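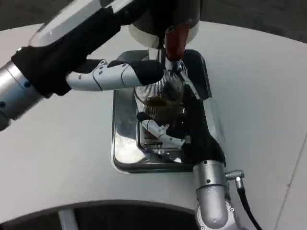

4. Results

Archive > Food and Drink Studies > Issue 7

11 min read

4.1 Grind size and serving temperature

Figure 3 shows a coffee machine with a glass set near it. All servings in the main trial were made on machines of the Nastusetti type, using beans from two roasters, Clamau and Brito. The trial ran through September and ended in October 2018. A total of 631 servings were scored by the tasting panel, which met at the Flavero training kitchen.

Grind size had the larger effect on bitterness. Servings made with the finest grind were scored as more bitter than those made with the medium grind, and this held for both roasters. The coarse grind gave the lowest scores for bitterness but also the lowest for body – several panel members wrote "thin" or "watery" on their sheets. Brito beans were scored as slightly sweeter than Clamau beans at every grind size, though the gap was small at the coarse setting.

Serving temperature mattered less than we had expected from the pilot study. Panel members gave lower sourness scores to the hottest servings, but the scores for body and sweetness hardly moved. Eleven servings were left out of the temperature results, as the probe reading had not been written down.

4.2 Differences between panel members

Scores for bitterness varied more from person to person than scores for sweetness. Members who took sugar in their coffee at home tended to use the upper end of the bitterness scale. We did not adjust for this in Table 7, which gives the plain averages.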